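A morning at Mulder's returns hall in Mernutstead

I had been asking to see the returns hall at Mulder since last winter, and in June they finally let me in. If you like watching how work gets done, put your name on the list for the next visit. I stayed until well past lunch and could have stayed longer!

The building is on the Skodgate side of town, a long low shed you would drive past without a second look. Toys, hobby parts and small household things come back there from shops all over the region, and somebody has to sort them into what can be sold again, what goes to the outlet and what gets scrapped. For years that meant people standing at a bench with a box on either side, picking and dropping all day long. There are 70 people on the payroll and most of them have done that job at one time or another.

These days 9 of the benches have a robot arm, and the software that runs them is a system everybody calls Zamum (I never did find out what it stands for). The arms do the lifting out and setting down. The people decide. Each sorter looks after 2 arms from a seat at a screen, and when an arm is unsure what it has, or can't work out how to get hold of it, it stops and asks. A tap on the screen, and off it goes again. I was allowed a turn and was embarrassingly slow at it, but I got the hang of the screen in a few minutes.

What I liked best was the practice corner, where new items are tried before they go out on the floor. Soft toys are the hard ones. A box always has corners to grab, but something stuffed can flop any way it likes, and it gives when you squeeze it. I stood there glued to it while they worked with a little striped tiger and a pink bolt in a red tray.

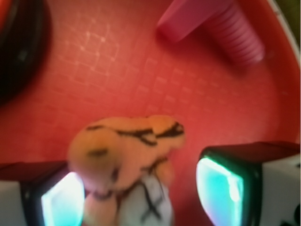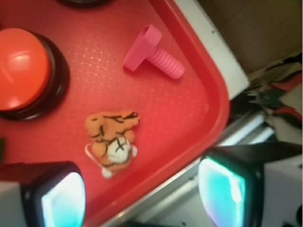 Marijke De Smet told our group that her shoulders stopped hurting within weeks of moving from the bench to the screen, and that she would never go back, though she does miss the talking. On the old line you had someone across from you the whole shift. Now the seats are spaced out along the arms, and she asked for them to be turned so that people face each other again. Half the hall has been changed over so far. She also said the first month was tiring in a new way, all eyes and no legs, and that she took up walking at lunch.

I was glad to hear both sides of it. The supervisor who took us around didn't dodge the question of jobs either. The evening shift is smaller than it was, and people from it were offered places in repairs, a department that barely existed before. We walked through there next and it was lovely, all lamps and little drawers, with a radio going. One man was sewing an ear back on a rabbit with tiny, perfect stitches. He had 50 more waiting in a crate and seemed perfectly happy about it.

We ended up in the canteen with pea soup and a long argument about whether the sorters should be able to set the pace of the arms themselves. At the moment they can slow one down but not speed it up, and several people at our table wanted both.

Practical things: wear flat shoes, leave your bag in the lockers by the gate, and go for the early tour if you can, as the benches are busiest before ten. The bus from Mernutstead station stops right outside, but the one back only runs once an hour, and I watched mine pull away with a cookie still in my hand.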